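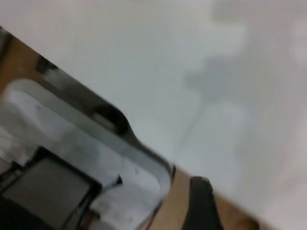 We need a fault-finder (part time, five months, Clirkasby)

I'm Jeanie Dow and I run the small workshop at Saster, where we set up robot arms for people who pack, sort and fold things for a living. I'm after somebody patient who likes finding out why things go wrong, and this advert is longer than it should be because I'd like you to know what you're walking into.

In July one of our arms closed its gripper when it had been told to stay open. It was on the bench at Hepburn, our second site, and my colleague Luminița Anghel had her hand in reach. She got a bruised thumb and a bad afternoon. She's fine, she's back at work and she's the one who'll be training you, but it could have been a good deal worse and I've not stopped thinking about it.

We stopped all the arms that day. Then we went through the logs and found the same thing had happened before, at night, with no one near. The arm loses touch with its gripper for a moment, and when the signal comes back the gripper goes to the last position it remembers, which might be open and might be shut. We think the cable run at the wrist is part of it. Luminița thinks it's the software that wakes the gripper up again. We've got a bet on, and you'd be the one to settle it!

So, the job. You'd be running the same few movements over and over on a test arm behind a guard, 100 cycles at a go, and writing down what happened. Pick up, turn, put down, let go. Some days you'll swap a cable or a connector and start again. Some days the fault won't show up at all and you'll go home cross. We want 3,000 clean cycles on the repaired wrist before any arm goes back to a customer, and if it faults at 2,999 we go back to nought. I mean that.

You don't need a degree. You do need to be comfortable with a screwdriver and a multimeter, and to have read a wiring diagram before (car, boat, washing machine, I don't mind). You need to write clearly, as your notes will go to Dredholm, who supply the arms and who'd quite like this sorted too. A bit of Python would be handy but Luminița can teach you what you need. Most of all I want someone who'll hit the stop button without worrying about looking daft. Anybody here can stop any machine at any time, and I'll never ask you to explain it first.

A few rules you may as well know now. Power is off and locked off before hands go past the guard. You won't work on the arm alone, so if Luminița or I can't be there, you do paperwork or go home on full pay. Long hair tied back, no rings, no gloves near moving parts.

Hours are 8 till 1, four mornings a week, and you can pick which four as long as none of them is Sunday. The contract might well be extended — there's a backlog of older wrists to check — but I can't promise it yet. The workshop is on the ground floor with level access, there's parking, and the bus stops at the end of the lane. The heating is noisy but it works.

To apply, send me a page about something that broke and how you worked out why. It doesn't have to be a robot, and it doesn't have to have ended well. Add a CV if you've got one. I read everything myself and I'll reply either way. If you'd like to come and look round before you apply, just say so in your message and we'll find a morning. Luminița will show you the test arm and, if you ask nicely, her thumb.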